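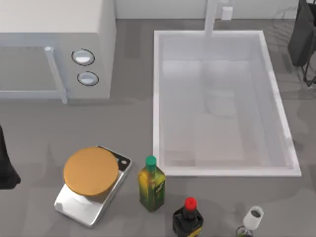
Boklow Weekend Ramblers - Trips and Days Out

Cabin or campground for the June trip?

lakeside_moth
We're trying to settle on Kemppainen for our long weekend, and I keep going back and forth. The cabins are $317 for the three nights and a tent site is $69, so you can see my trouble! It's my sister, her two boys, me and a dog who hates zippers. Has anyone stayed lately?

tworivers
We did the cabins last fall and loved every minute. You can walk to the water in your slippers, and the boys would be in heaven on that dock. Pay the $317 and sleep well, I say.

gravelpete
Have to disagree, friend. For that money you could stay in Lirnent, have a real dinner out and drive over in the morning. The cabins are pretty but the walls are thin, and we heard the neighbors' card game until one.

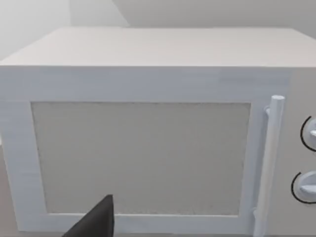 lakeside_moth
Dinner out with two boys under ten is its own kind of adventure, Pete, but I do take the point about the walls. What I'd really like is to get in late the first night, feed everybody something easy and go straight to bed. A plain white microwave with a good big door would do me fine for that - I'm thinking leftover chili. Do you remember if the road in is paved now?

tworivers
Paved as far as the Breltix turnoff, then gravel. Take it slow and you'll be fine.

gravelpete
Slow is right. I lost a hubcap there. Still say Lirnent, but if you do go, ask for a cabin on the far side, away from the parking lot.

lakeside_moth
Far side it is, then. I'll call tomorrow and see what they have left, and I'll let you all know about the dog.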